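The Turntable

Reading time: 2 min

My brother and I rented the room behind the bakery in Vallema for 300 a month, and for that we got one window, two plugs and the smell of bread from three in the morning. We called the workshop Prorketti, after the street where we grew up.

All of November we built the arm. My brother did the motors. I did the code, and also the sewing, when we decided to cover the table and the wall with green cloth. I ironed it once and then I stopped caring.

The task was small. A cube sits on a turntable, the turntable turns, the arm must find the cube and take it. For a person it is nothing. Our father could do it with his eyes closed, even after he was sick, and he told us so by telephone each Sunday.

On the eleventh night my brother fell asleep on the flour sacks. I was alone with the machine. I typed the command and put my hands under my legs, so I would not touch anything.

The arm came down slowly, like somebody who enters a dark room.
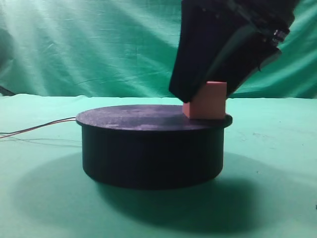

The gripper and the pink cube, close to the rim.

I waited for the sound of the cube on the table. Upstairs a pipe knocked. The baker was already singing, badly, a song about the river at Zornau, and I thought of how many nights he had also stood in front of something that was not ready.

I wanted to wake my brother, but I did not want to look away.

"Is it holding?" he asked from the sacks. He had not been sleeping at all.

"Be quiet," I said. "It is deciding."

He got up and stood next to me with flour on his sleeve, and we both bent down to the height of the table.

© Condori Stories. Contact | Back to top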